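5. Setting up the Lillura for band and cheer routines

Use this section when the Lillura is playing music for a squad on a field or gym floor. For indoor rehearsal without a squad, section 4 is enough.

5.1 Placing the speakers

1. Stand both speakers on the sideline, 5 metres back from the edge of the mats.
2. Turn each one in slightly so they meet at centre floor.
3. Lock the tripod legs. Run the cables behind the speakers and tape them down.

CAUTION: Keep stands and cables out of the tumbling lanes. Move the squad off the floor before you shift a speaker.

5.2 Loading a routine

1. Switch on the base unit and wait for the green light.
2. Plug in the memory stick and press LOAD.
3. Turn the dial to the routine number (1 to 13) and press it once.
4. Set the count-in. The factory setting is 2 bars.
5. Press HOLD. The track will not start until the caller presses GO on the remote.

Note: If the display shows 745, the file is in the wrong format. Save it again as WAV and go back to step 2.

5.3 Pairing the caller's remote

1. Hold down PAIR on the base unit until the light flashes. 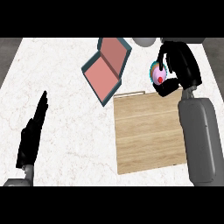
2. Press GO on the remote within the next minute. The light stops flashing when the two are paired.
3. Walk to the far corner of the floor and press GO again to check the range.

Marching bands that play live over a track should give the drum major the second remote. Pair it the same way. Only the first remote can change the volume.

Section revised 08/10/2026 by Jenő Szalai. Replaces the February version.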